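Search tickets Search

Ticket: Episodes rejected by the importer on the basket task (left arm)

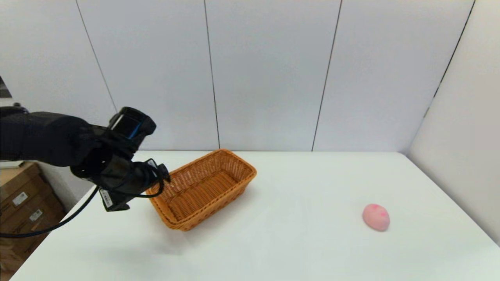 What I'm seeing

Hi all, me again. I'm recording the "put the pink thing in the basket" set on the Dreno bench and the importer keeps throwing out my episodes. I record one, it looks fine on playback, I save it, and then Foltine marks it as "stream mismatch" and drops it into the reject folder. It's not every episode either, which is driving me a little nuts. I did 30 this morning and 17 of them got rejected. The other ones went straight through and look great!

The setup is as plain as I could make it. White table, wicker basket, the pink egg-shaped piece off to the right of it, left arm starting from over by the basket. The arm goes across, grabs the piece, comes back, lets go over the basket, and returns to start. I move the piece to a new spot between episodes and leave the basket alone for now (the plan calls for moving the basket later, in the second half of the set).

I'm running the recorder that came with the October update. I haven't touched any of the settings except the task name and the save folder. Ticket opened 30 October 2020, and I'll keep adding to it as I try things.

What I expected

All 30 in the good folder, and me eating lunch.

Stuff I tried first

Restarted the recorder. No change. Restarted the whole bench computer, which takes forever, also no change. Saved to a different drive in case the old one was getting slow - I really thought that was going to be it, and it wasn't.

Then I swapped the object. I had a theory that the pink piece was so pale against the white table that something in the checker was freaking out about not finding it. So I put a dark blue block in its place and did a few more. Still got rejects. I went and read the importer notes after that (yes, I should have read them before) and the checker doesn't look at what's in the picture at all. It only compares how many frames the cameras saved against how many arm readings got saved, plus the time stamps. So forget the color theory. The pink piece is back.

Update 1

Okay, I opened up a bad episode and a good one side by side in the Greveo viewer. The arm readings are fine in both. The head camera is fine in both. The wrist camera is the one that comes up short. In the bad episode it has a gap, and after the gap everything from the wrist is late compared to the arm. You can see it if you play it slowly: the head view shows the fingers closing and the wrist view is still happily drifting down toward the piece.

That's bad for more than the importer. If those had slipped through, the model would be learning that you close your fingers while you're still up in the air. So I'm kind of glad the checker is picky, even though I said some mean things about it earlier.

I marked where the gap starts in every reject I still had. It's nearly always on the trip out, when the arm is reaching for the piece on the far side of the table. I don't have a single one where it starts on the way back to the basket.

Reply from support

Thanks for the details, that helps a lot. A gap that shows up at the same part of the motion usually means a cable and not the software. Could you check three things for us?

1. Open the recorder log for a bad episode and search for "wrist" and "timeout." Please paste what you find.
2. With the arm powered but holding still, wiggle the cable gently at the gripper end and watch the wrist preview.
3. Tell us if the cable has enough slack when the arm is at its longest reach.

Please hold on to the rejected episodes. Don't re-import them with the check turned off, even for a test, as they'll get mixed in with the good ones and they're a pain to pull back out.

Update 2

Log from one of the rejects:

wrist: frame timeout, waited 2000 ms
wrist: stream reopened
wrist: clock offset not reset

Every reject I looked at has those same lines. None of the good ones do.

I did the wiggle test at the gripper end and the preview didn't even blink. I wiggled it a lot, too. Then I looked at the slack, and I think you're onto something. The cable loops out from the gripper, drops down, and runs back over the edge of the table on the left side. When the arm is over by the basket there's plenty of loop. When I moved the arm by hand out to the right, the loop flattened and the cable started sliding along the table edge. I held my fingers on it at the edge and could feel it tug. So then I wiggled it at the other end, where it plugs into the hub, and boom, preview froze. I got it to do that over and over.

So: piece close to the basket, short reach, good episode. Piece far to the right, long reach, cable pulls on the hub, camera drops out. It matches what I've got in the folders, with a couple of exceptions where I think the plug just happened to hang on.

Reply from support

That's a clear one, thank you. Two separate problems here. The plug coming loose is the cause. The "clock offset not reset" line is ours: when the camera comes back, the recorder should either fix the timing or stop the episode, and it does neither. We've filed that one and are aiming for the December release.

For now, please give the cable more slack at the hub end and clamp it so the pull lands on the clamp. Keep the loop at the gripper big enough for the longest reach, but check that it can't drag through the area where the objects go. Then record a short batch with only far positions and let us know.

One more request. Your good folder is now heavy on near positions, with the far ones having been thrown out. Please don't count the set as balanced until you've made those up.

Update 3

Oh wow, I hadn't thought about that last part at all. I went back through the good folder and yep, it's the piece sitting close to the basket in almost every one. If I'd just kept going until I had enough passing episodes, I would have handed over a set where the arm barely ever has to reach. And then somebody would be asking why the policy gives up on anything past the middle of the table, and that somebody would be me.

Cable is redone. I pulled more length up from under the table and put a clamp between the table edge and the hub with a strip of foam in it. I moved the arm by hand through the whole reach, slow and then fast, and the plug doesn't move. The loop does hang a bit lower than before, so I raised the start pose a tiny bit to keep it from brushing the basket. (Is that okay in the middle of a set? I wrote the change in the session notes either way.)

Then I recorded 12 with the piece in far positions only. All of them imported! No timeouts in the log. I played a few back in Greveo and the fingers close at the same moment in both views, which was very nice to see.

Reply from support

Great news. The small change to the start pose is fine, and having it in the notes is what we'd ask for. A bit of variety at the start doesn't hurt this task. If you change it again, please start a new session so that the two don't share one settings file.

Could you move the old rejects into a folder called "hold"? Once the timing fix is out we may be able to recover some of them, as the frames before the gap are good.

Update 4

Rejects are moved to "hold." I also taped a few small marks along the back edge of the table on the Carroll bench, where I'm doing the same task next, so I can tell where far is without guessing. I won't use tape on Dreno until the session is done, so the table looks the same all the way through.

I checked the cable on Carroll while I was over there and it's run the exact same way, tight at the hub. Clamped that one too before recording anything.

One leftover question, and it doesn't need to hold up the ticket. Can the recorder beep or flash or something when a camera drops? The little preview window for the wrist is tucked in the corner, and when I'm driving the arm I'm looking at the table. I'd much rather lose one episode and know about it right then.

Reply from support

Good idea, added to the request list. In the meantime there's a setting called "stop on stream loss," which is off by default. Turn it on and the recorder will end the episode as soon as any camera times out. You'll have to start that episode over, but you'll know.

Update 5

Found it, turned it on, and pulled the wrist plug on purpose to test it. Recording stopped and I got a red bar across the top of the screen. Perfect, that's all I wanted. Okay to close this one, and please link me to the timing bug so I can follow it.

Status: Resolved - cable strain at hub, wrist camera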